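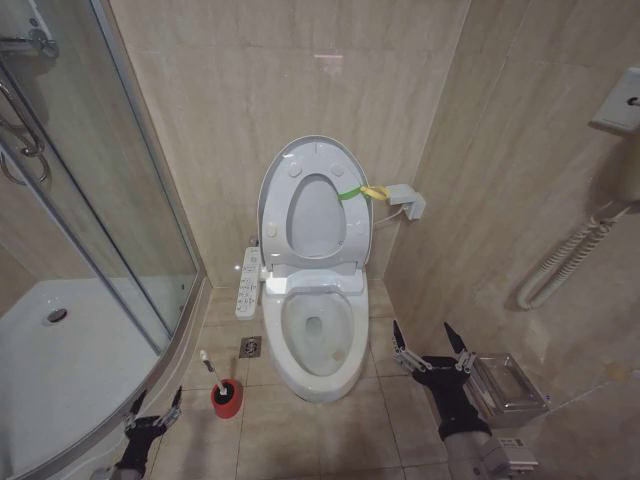 One reader objects that a bidet seat is a seat first and a washing appliance second, and that most reference works put the two the wrong way round. The point is a fair one, and this article deals with the seat and lid before the electrical parts.

We use cookies to remember your reading preferences. Accept | Manage settings

Bidet seat

A bidet seat (also washlet seat, shower seat or electronic seat) is a toilet seat with a built-in water spray, fitted to an ordinary toilet bowl in place of the plain seat. It consists of a ring, a lid, a housing at the rear that holds the nozzle and valves, and a set of controls, either on an arm at one side or on a separate panel. Electronic models need a mains supply. Non-electric models work from water pressure alone and have a lever or dial in place of buttons.

Seat ring and lid

The ring and lid turn on a shared pair of hinges at the back. In most models each part can be raised separately. When both are up, the ring stands in front of the lid and the underside of the ring faces the user. Rings are usually moulded in plastic and closed at the front; the open-front ring is found mainly in public buildings.

Many hinges contain a damper, which slows the fall of the ring. Dampers wear with use, and a ring that drops without resistance is generally repaired by changing the hinge cartridge. The Burnthorpe pattern of cartridge pulls out sideways, while the Pludthorpe pattern has to be unscrewed from below. The two are not interchangeable.
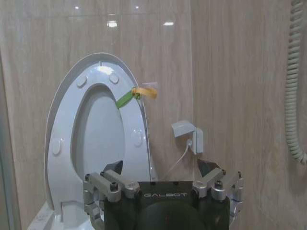
Ring and lid in the raised position, showing the bumpers on the ring.

Bumpers

Bumpers (also buffers or feet) are small pads on the underside of the ring. They rest on the rim of the bowl and keep the ring from sliding or knocking against it. The lid may have bumpers of its own, which rest on the ring. They may be moulded in one piece with the ring, pushed into sockets or glued on. A missing bumper causes the ring to rock and puts a sideways load on the hinge. Replacements should match the height of the remaining pads; a difference of 2 mm is enough to be felt.

Straps and lifting tabs

A strap or tab is sometimes fixed to the rim of the ring so that it can be raised without touching the underside. Ready-made tabs are stuck on. Straps of webbing or tape are tied round the ring and can be moved from side to side. A strap should not pass over a bumper, as it holds the ring off the bowl at that point.

Controls and supply

A side arm places the buttons at seat level, within reach of a seated user. A wall panel leaves the side of the bowl clear for cleaning — the usual reason given for choosing one. The supply lead is normally run behind the bowl. Permitted positions for sockets in bathrooms differ from country to country, and local rules apply.

Cleaning

The hinge area and the underside of the ring collect the most dirt. Seats with a release button can be lifted off the bowl for cleaning. Abrasive powders dull the surface of the plastic and are best avoided.

Last edited November 8, 2023

87 shares | 3 comments

Comments

The bit on cartridges is right. Had a Pludthorpe one in for years and the screw rusts solid.

Could you add something on bowl shapes? I bought an elongated seat for a round bowl and it overhangs at the front.

Tied tape works fine as a lifter but wash it now and then. Mine gets changed every December.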